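Home | Bench Notes | Checklists | Contact
Filed under: Teaching by Hand, Daily Checks

Hand gripper check, before any demonstrations, by Deepika Kulkarni

1. Finger pads: NOT OK. Torn tape on the right finger, dears, and scraps dangling. 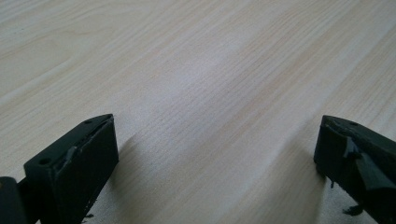 Prullska Demonstration Team

2. Jaws open wide, tips level: OK.

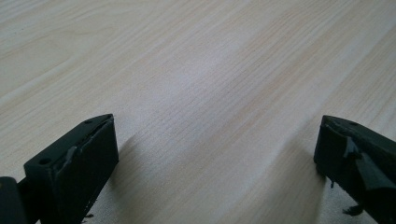
3. Tabletop clear for teaching: NOT OK. Recess with a gray piece at lower right, and one dark speck. Please re-tape before you start, even if you only have 2 demos left!

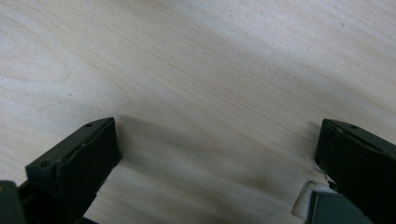
4. Sign the sheet, and bless you all for being so patient with me.

Recent:
Bangera arm: remote control check
Showing a slow grasp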